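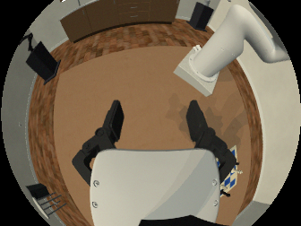

# Kaya at home, the slow way

I've been making kaya in my own kitchen for years now and I still get a little thrill when it starts to thicken. If you've only had coconut jam from a jar, please try this once! It takes an afternoon of gentle stirring, it makes the whole house smell of pandan and caramel, and you end up with two jars of the stuff (one for you, and one to give away if you can bear it).

The method is the one Cuiping Duan taught me at her café, Gurell, where the toast comes out thin, crackly and dripping with butter. I've changed a couple of things to suit a home hob.

## What you need

- 400 ml coconut milk, the full-fat kind
- 3 whole eggs
- 2 extra yolks
- 180 g caster sugar, plus 3 tablespoons for the caramel
- 5 pandan leaves, rinsed and tied in a knot
- A pinch of salt

You'll also want a heatproof bowl that sits snugly over a saucepan, a whisk, a spatula and a fine sieve. Take the eggs out of the fridge an hour ahead.

## Warm the coconut milk

Put the coconut milk, salt and pandan in a small pan over a low heat. Bring it up until you see steam and a few tiny bubbles at the side, then turn it off, put the lid on and leave it for twenty minutes. Give the pandan a good squeeze with tongs before you lift it out – it's surprising how much flavour is still in there. Keep the knot, you'll use it again.

## Mix the eggs and sugar

Whisk the eggs, yolks and the 180 g of sugar in the bowl until the sugar has mostly gone. Try not to work up a froth. Pour in the warm coconut milk in a thin stream, whisking as you go, then strain the lot through the sieve and back into the bowl. Drop the pandan knot in.

## Stir, and keep stirring

Set the bowl over a pan of barely simmering water. The water mustn't touch the bottom of the bowl. Now stir with the spatula, scraping right round the sides, for 40 to 50 minutes. Put some music on!

For the first half hour it'll look like thin custard and you'll wonder if you've gone wrong. Carry on. It goes quite suddenly from pouring to coating, and when you can draw a finger across the back of the spatula and the line holds, it's nearly there.

If you see lumps, take the bowl off the heat and whisk hard for a minute. Should that fail, fish out the pandan and use a stick blender. Yi-chun Chang blends hers every time and it's as smooth as lemon curd.

## Add the caramel

This is my favourite bit. Melt the 3 tablespoons of sugar in a dry pan over a medium heat, swirling and not stirring, until it's the colour of strong tea. Take it off straight away and tip it into the kaya while you whisk. It'll hiss and seize in places, but five more minutes over the water will melt it back in. You get that lovely deep brown colour and a slightly bitter edge that stops the jam being too sweet.

For green kaya, leave the caramel out and blend a few chopped pandan leaves into the coconut milk before you warm it, then strain well.

## Jar it

Take out the pandan, spoon the kaya into clean, hot jars and let it cool before you put it in the fridge. It sets more as it chills. Eat it within a week, and always use a clean spoon.

## And the toast

Use plain white bread, sliced thin, and toast it until it's properly crisp. Spread the kaya thickly on one slice, lay cold slices of salted butter on top (slices, not a scraping!) and close it up. Serve with two very soft eggs, a splash of dark soy and plenty of white pepper, and the strongest coffee you can make.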